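3.2 Simulated kitchen task

The student teams at Gramcombe worked in simulation for the whole of the autumn term and moved to the Datidel arms in December. Each team wrote its own controller on top of Pondari, the teaching library described by Shearer and Vermeulen, and was given 40 practice episodes per task. Teams were free to use one hand or both, and most began with the right – the starter code uses it by default.

In the produce task the two hands start open above a marble counter, and the items lie on a white plate. An episode ends when the controller reports that it has finished or when the time limit is reached. Figure 3 gives a view from the task, with a cucumber and a pear on the plate. 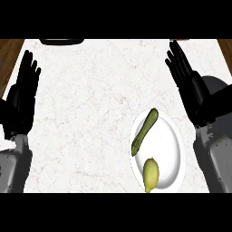 Figure 3. Produce task in simulation, both hands empty.

Scores were logged automatically, and 3959 episodes were kept after the Saturday sessions were merged with the weekday ones. Two teams changed their grasp settings partway through the term, and their earlier runs are reported separately in Section 4.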